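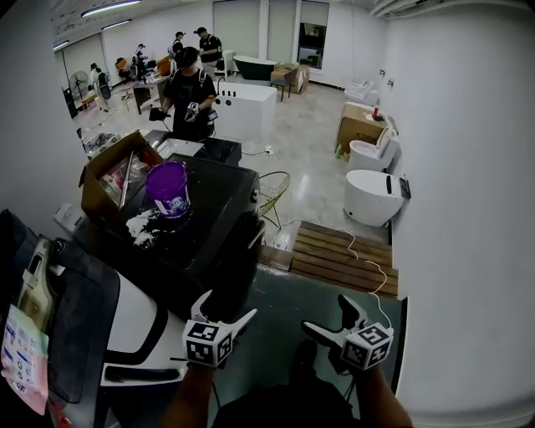
Hello all, and thank you Pouran for getting the ball rolling on flooring for the Hidton hall. I've been meaning to reply since February (sorry!) and kept getting sidetracked by the garden. My own feeling is that we shouldn't rush into ripping anything up. A plain grey-green floor like the one in the photo, with a wooden slatted mat laid just beyond it, looks perfectly cheerful to me and would suit our stretch and balance mornings very nicely. You can lift a mat and shake it out the back door, which you certainly can't do with carpet.

Pouran Khosravi wrote:
> Finex have quoted $1599 to take up the old carpet and put down
> sheet vinyl in the main room, not counting the kitchenette.
> Does anyone have strong feelings about colour? I'd also like to
> hear from the people who do floor exercises, as I only come for
> the singing and my knees are no guide to anybody else's.

Well, I do have feelings about colour, as you might have guessed. Please, no cream! We had cream in the old place on Ghaffari Street and every muddy boot in the neighbourhood left its autograph on it. Something mid-toned and a bit murky is much kinder.

On the price, Simin rang a second place and they'd do just the carpet removal for $489, leaving whatever is underneath for us to clean up and seal. Homa remembers there being decent boards under there, though she says the bit by the heater was patched years ago and might be a sorry sight. I'm happy to lift a corner and have a look next time I have the key – Nima, is it still with you?

As for the exercise group, we're all fairly easy to please. I'd like something with a little give in it for the kneeling work, and Mojtaba has asked that there be no lip at the doorway, as he brings his mum in her wheelchair.

I'll bring a lemon slice to the next get-together and we can talk it over properly.

Warmly,
Marg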